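구멍 난 울 스웨터, 집에서 짜깁기로 메우는 법

지난 October... 아니고 10월이라고 쓰면 될 걸 달력 앱이 영어라 자꾸 이렇게 쓰네요. 아무튼 지난 10월에 옷장 정리를 하다가 제일 아끼는 회색 스웨터 팔꿈치에 손가락이 쑥 들어가는 구멍을 발견했어요. 버릴까 하다가 도저히 못 버리겠어서 예전에 배워 둔 짜깁기(영어로는 darning이라고 하죠)를 다시 꺼냈습니다. 손이 굳어서 첫날은 완전히 망쳤고요, 풀고 다시 했더니 꽤 볼만해졌어요! 그때 해 본 순서대로 적어 둘게요. 바느질은 단추 달기밖에 모르는 분도 따라올 수 있게 썼습니다.

준비물

- 울 100% 실 조금. 스웨터보다 살짝 가는 굵기
- 끝이 뭉툭한 돗바늘
- 수선용 버섯(다닝 머시룸). 없으면 국자 뒷면이나 귤
- 작은 가위
- 잘 지워지는 초크나 시침실
- 다리미와 얇은 면 손수건

실은 스웨터에 달려 온 여분 실이 있으면 그게 제일 좋아요. 저는 당연히 잃어버렸습니다. 그래서 집에 있던 칸두라(Kandura) 자투리 실을 썼는데 색이 한 톤 진해요. 입고 나가면 아무도 모르지만 저는 압니다. 색을 맞추려면 꼭 낮에 창가에서 보세요. 저녁에 전등 아래서 고른 실은 다음 날 보면 묘하게 초록빛이 돌아요. 실 한 가닥만 빼서 스웨터 위에 올려놓고 눈을 가늘게 뜨고 보는 게 제 방법입니다. 타래째로 대 보면 훨씬 진해 보이거든요.

굵기는 고민되면 가는 쪽으로 가세요. 굵은 실로 메우면 그 자리만 딱딱해져서 팔꿈치를 구부릴 때마다 느껴집니다. 굵은 실밖에 없다면 꼬임을 풀어서 한 가닥만 빼 써도 돼요. 이때 너무 세게 잡아당기면 뚝 끊어지니까 살살, 빙글빙글 돌리면서 푸세요.

시작하기 전에 한 번 빨기

귀찮아도 먼저 빨아 주세요. 구멍 주변에 피지나 먼지가 끼어 있으면 바늘이 뻑뻑하게 지나가고, 벌레가 먹은 구멍이면 알이 남아 있을 수도 있어요(으악). 미지근한 물에 울 세제를 풀고 가만히 담갔다가, 비비지 말고 꾹꾹 눌러서 헹굽니다. 수건에 돌돌 말아 물기를 빼고 평평한 데 뉘어서 말리세요. 옷걸이에 걸면 구멍이 세로로 쭉 늘어나요. 저는 이걸 걸어서 말렸다가 콩알만 하던 걸 대추만 하게 만든 적이 있습니다.

벌레 구멍 같으면 마른 뒤에 비닐에 넣어 냉동실에 넣어 두세요. 저는 2주 넣어 둡니다. 꺼낼 때는 봉지를 바로 열지 말고 실온에 적응할 때까지 그대로 두세요. 안 그러면 옷에 이슬이 맺혀요.

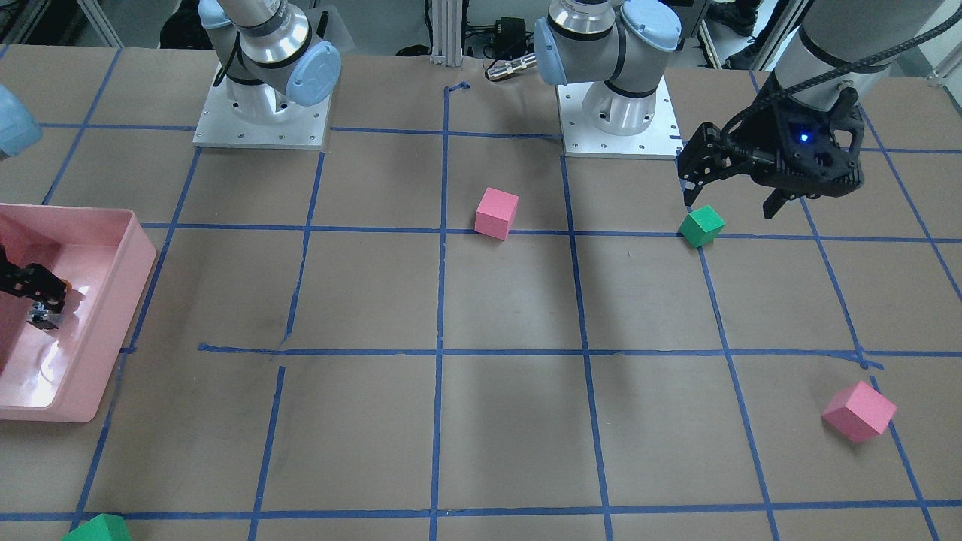
올이 이미 풀려서 내려오고 있는데, 그 상태로 빨아도 되나요?
빨기 전에 풀린 코부터 옷핀이나 짧은 실로 걸어 두세요. 색이 다른 면실을 코에 통과시켜 느슨하게 묶어 두면 세탁 중에 더 내려가지 않고, 나중에 찾기도 쉽습니다.

그렇게 걸어 둔 실은 짜깁기가 끝날 때까지 빼지 마세요. 저는 성격이 급해서 중간에 뺐다가 코 하나가 주르륵 달아났어요. 코바늘로 주워 올리면 되긴 하는데, 돋보기 끼고 한숨 쉬면서 할 일이 하나 늘어나는 셈이죠.

작업할 범위 표시하기

옷이 다 말랐으면 뒤집지 말고 겉면에서 시작합니다. 안쪽에서 하라는 책도 있는데, 저는 겉에서 모양을 보면서 하는 쪽이 훨씬 편했어요. 버섯을 옷 안에 넣고 구멍이 한가운데 오게 놓은 다음, 버섯 손잡이 쪽을 고무줄로 살짝 묶습니다. 천이 팽팽하면 안 돼요. 자연스럽게 덮인 정도면 딱 좋습니다. 팽팽하게 당겨 놓고 메우면 버섯을 뺐을 때 그 자리가 쪼글쪼글 오므라들거든요.

그다음 구멍 둘레를 넉넉하게 잡아 초크로 네모를 그려요. 구멍만 딱 메우고 싶은 마음은 저도 이해하는데, 구멍 옆의 천도 이미 얇아져 있어요. 빛에 비춰 보면 바로 보입니다. 얇아진 데까지 다 네모 안에 넣으세요. 네모가 생각보다 커져서 당황스러울 텐데 그게 맞습니다.

삐져나온 실밥은 자르지 마세요! 너무 긴 것만 안쪽으로 밀어 넣고 나머지는 그냥 둡니다. 깔끔해 보이려고 가위질을 하면 코가 더 풀려요.

세로 실 깔기

돗바늘에 실을 팔 길이만큼 꿰고, 매듭은 짓지 않습니다. 매듭이 있으면 팔꿈치에서 배겨요. 실 꼬리를 손가락 길이쯤 남겨 두고, 네모의 오른쪽 아래 모서리에서 시작해서 위로 올라갑니다. 멀쩡한 부분에서는 코의 한쪽 다리만 살짝 떠 주고, 하나 건너뛰고, 또 떠 주고. 홈질이랑 똑같다고 생각하면 돼요.

구멍을 만나면 실이 그 위로 그냥 지나가게 두세요. 맞은편 멀쩡한 부분에서 다시 뜨기 시작하면 됩니다. 네모의 위쪽 선까지 갔으면 방향을 바꿔서 바로 옆줄로 내려옵니다. 이때 끝에 실을 바짝 당기지 말고 아주 작은 고리를 남겨 주세요. 나중에 세탁하면 새 실이 조금 줄어드는데, 이 고리가 그만큼을 내줍니다. 저는 처음에 이걸 몰라서 수선한 자리가 보조개처럼 쏙 들어갔어요.

줄 간격은 실 한 가닥 굵기 정도로 비워 두는 게 좋아요. 너무 촘촘하면 가로 실이 들어갈 자리가 없고, 너무 성기면 나중에 구멍이 숭숭 보입니다. 제 팔꿈치 구멍은 세로로 11줄이 들어갔는데, 이건 실 굵기마다 다르니까 참고만 하세요.
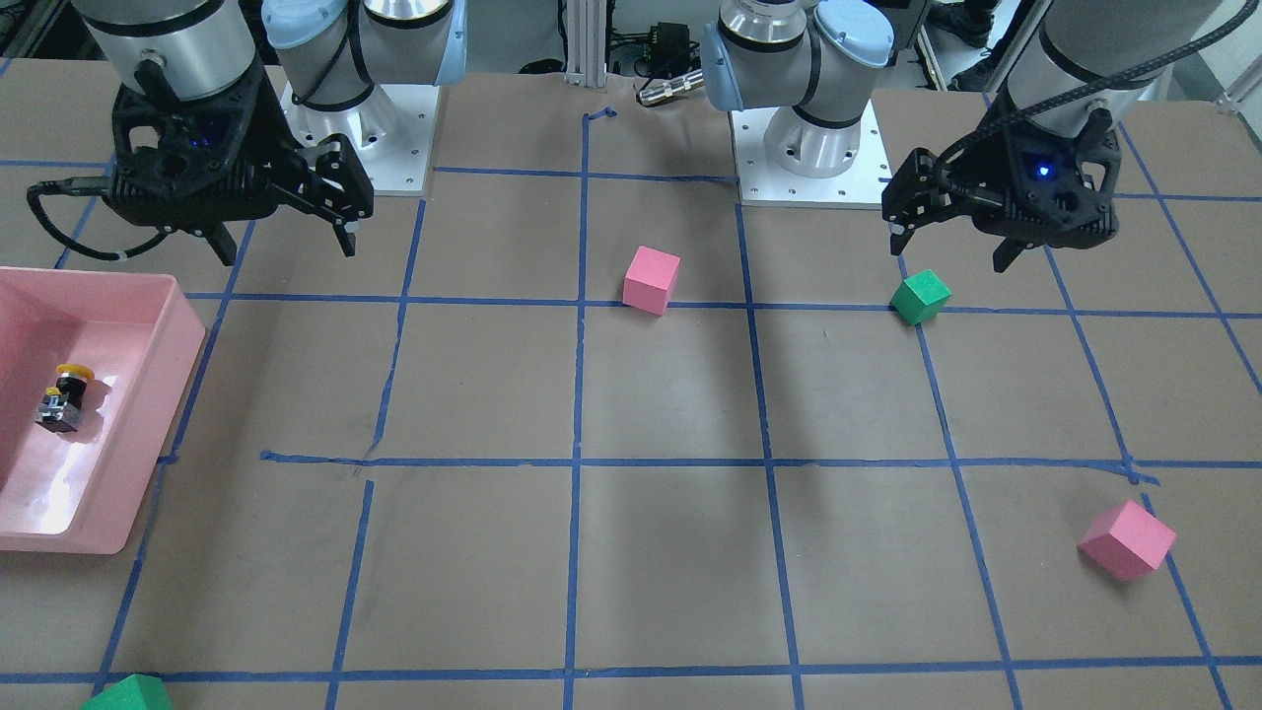 중간에 실이 모자라면 새 실을 이어야 하는데, 여기서도 매듭은 안 씁니다. 쓰던 실 꼬리를 남겨 두고, 새 실은 몇 땀 뒤에서부터 겹쳐서 시작하세요. 이왕이면 구멍 위가 아니라 멀쩡한 천 위에서 바꾸는 게 튼튼해요. 저는 실이 한 뼘쯤 남으면 욕심 안 부리고 바꿉니다. 짧은 실로 버티다 보면 바늘귀에서 자꾸 빠져서 괜히 짜증만 나더라고요.

그리고 자세 얘기도 좀 할게요. 소파에 기대서 하면 고개가 점점 파묻혀요. 무릎에 쿠션을 올리고 그 위에 버섯을 올려놓으면 목이 한결 편합니다. 저는 30분 하고 일어나서 물 한 잔 마시고 와요. 그 사이에 고양이가 실을 물고 가는 사고도 있었지만 그건 각자 알아서 막으시고요.

가로 실 엮기

이제 재미있는 부분입니다! 옷을 옆으로 돌려서 세로 실이 눈앞에 가로로 눕게 해도 되고, 그대로 두고 해도 돼요. 저는 그대로 둡니다. 네모의 아래쪽 모서리에서 시작해서, 첫 번째 세로 실은 위로, 다음 실은 아래로, 그다음은 위로. 어릴 때 색종이 바구니 엮던 거랑 똑같아요.

한 줄이 끝나면 돌아오면서 반대로 갑니다. 아까 위로 지나간 실은 이번엔 아래로요. 헷갈리면 바늘을 통과시키기 전에 잠깐 멈추고 윗줄과 엇갈리는지 보세요. 한 군데만 틀려도 그 자리에 실이 나란히 누워서 틈이 생깁니다. 한두 줄 더 간 다음에 발견하면 풀어야 하는데, 바늘귀 쪽으로 거꾸로 밀어서 풀면 실이 덜 상해요.

줄을 하나 엮을 때마다 바늘 끝으로 아랫줄 쪽으로 톡톡 밀어 붙여 주세요. 빗으로 빗듯이요. 너무 세게 누르면 판때기처럼 단단해지니까, 눌렀다 손을 떼면 살짝 되올라오는 정도가 좋습니다. 제가 처음 한 건 컵받침으로 써도 될 만큼 단단했어요(진짜로 세워 놓을 수 있었습니다).

구멍 가장자리를 지날 때는 조금 신경을 써야 합니다. 아까 안 자르고 둔 실밥이나 열려 있는 코가 있으면, 가로 실을 넣으면서 그 코를 같이 떠 주세요. 여기서 코를 안 잡아 주면 겉보기엔 멀쩡한데 몇 번 입고 나서 가장자리가 벌어져요. 코가 아주 작으면 밝은 데로 옮겨서 하세요. 저는 결국 손전등을 입에 물고 했는데 권하진 않습니다.

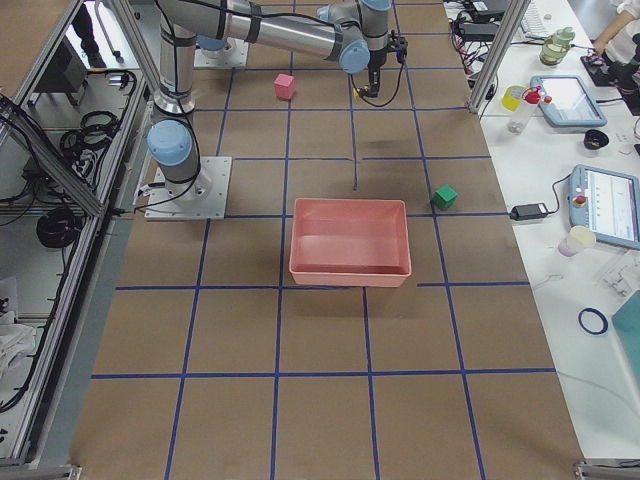

키누델(Kinudel) 생활수선 동호회 · 니트반

색을 일부러 다르게 쓰는 방법

제 스웨터는 최대한 티가 안 나게 했지만, 아예 눈에 띄는 색으로 메우는 것도 정말 예뻐요. 니트반의 프레야 비커스태프 님은 남색 카디건에 겨자색으로 메워 왔는데, 다들 원래 디자인인 줄 알았답니다. 세로는 한 색, 가로는 다른 색으로 하면 체크무늬가 되고요. 두 색의 밝기가 비슷하면 무늬가 뭉개지니까 하나는 밝게, 하나는 어둡게 고르세요.

눈에 띄는 수선을 할 땐 네모를 반듯하게 잡는 게 중요해요. 코 줄을 하나 정해서 그 줄만 따라 올라가면 선이 안 삐뚤어집니다. 초크 선만 믿으면 천이 움직이면서 은근히 기울어져요. 동그랗게 하고 싶으면 병뚜껑을 대고 그린 다음, 줄마다 길이를 조금씩 다르게 하면 됩니다. 이건 네모를 몇 번 해 본 다음에 도전하는 걸로 해요.

하나 조심할 점! 빨강이나 진한 파랑 같은 실은 물이 빠질 수 있습니다. 실을 조금 잘라 따뜻한 물에 적셔서 흰 휴지로 꾹 눌러 보세요. 휴지에 색이 묻으면 그 실은 양말에나 쓰시고 밝은 스웨터에는 쓰지 마세요.

실 꼬리 정리하기

다 엮었으면 버섯을 빼고 옷을 뒤집습니다. 안쪽에 실 꼬리가 덜렁덜렁 나와 있을 텐데, 돗바늘에 꿰어서 짜깁기한 부분의 가장자리를 따라 몇 땀 숨겨 주세요. 한 방향으로 갔다가 되돌아오면 잘 안 빠져요. 겉에서 바늘이 보이지 않는지 중간중간 뒤집어 보시고요. 그리고 남은 실은 바짝 자르지 말고 조금 남겨서 자릅니다. 첫 세탁 후에 남은 꼬리가 보풀처럼 엉겨 붙으면 그때 정리해도 늦지 않아요.

꼬리가 너무 짧아서 바늘에 꿸 수 없을 때는 순서를 바꾸세요. 빈 바늘을 먼저 천에 찔러 놓고, 그다음에 바늘귀에 실을 꿰어서 쏙 빼면 됩니다. 이 방법을 알고 나서 제 인생이 꽤 편해졌어요.

스팀으로 모양 잡기

마지막은 다림질인데요, 다리미를 직접 꾹 누르면 울이 납작하게 눌려서 번들거려요. 물에 적셔 꼭 짠 손수건을 덮고, 다리미는 살짝 띄워서 김만 쐬어 줍니다. 김이 들어간 다음 손으로 톡톡 두드려 모양을 잡고, 완전히 식을 때까지 그냥 두세요. 따뜻할 때 들어 올리면 애써 잡은 모양이 다시 늘어납니다.
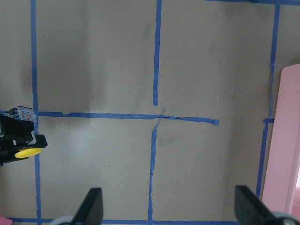 식고 나서 가장자리가 들뜬다 싶으면 같은 실로 한두 땀만 더 떠 주면 돼요. 반대로 가운데가 볼록하면 가로 실이 너무 느슨한 건데, 바늘 끝으로 실을 한 줄씩 조금씩 당겨 옆으로 보내면 웬만큼 가라앉습니다. 급하게 확 당기면 다른 데가 오그라드니까 드라마 한 편 틀어 놓고 천천히 하세요.

자주 망하는 부분 몇 가지

수선한 자리가 간지럽다면 실 문제일 때가 많습니다. 같은 울이라도 까슬한 양말실이 있고 부드러운 실이 있어요. 목둘레나 손목은 볼에 대 보고 따갑지 않은 실로 고르세요. 팔꿈치는 좀 거칠어도 튼튼한 쪽이 낫고요.

몇 번 입었더니 바로 옆에 또 구멍이 났다면, 네모를 너무 작게 잡은 겁니다. 새로 메운 부분은 튼튼한데 옆은 얇으니까 경계에서 터져요. 기존 짜깁기를 뜯을 필요는 없고, 조금 겹치게 해서 옆에 새 네모를 이어 붙이면 됩니다. 저희 모임의 필리스 던모어 님 스웨터는 그렇게 이어 붙인 네모가 양쪽 소매를 다 덮었는데, 솔직히 저는 새 옷보다 그게 더 탐나요.

고무단 쪽 구멍은 이 방법으로 메우면 안 늘어나서 손이 안 들어갈 수 있습니다. 소매 끝이나 밑단은 코를 따라 그대로 덧뜨는 메리야스 자수 쪽이 맞아요. 그건 글이 길어져서 따로 쓰려고 하고, 지금 제 손목 부분을 연습용으로 망치는 중입니다.

세탁은 수선 후에도 손빨래로 하시고, 망에 넣어서 울 코스로 돌리는 분들은 꼭 옷을 뒤집어서 넣으세요. 보풀이 생기면 면도날 말고 보풀 빗으로, 수선한 자리는 피해서 살살 빗어 주시면 됩니다.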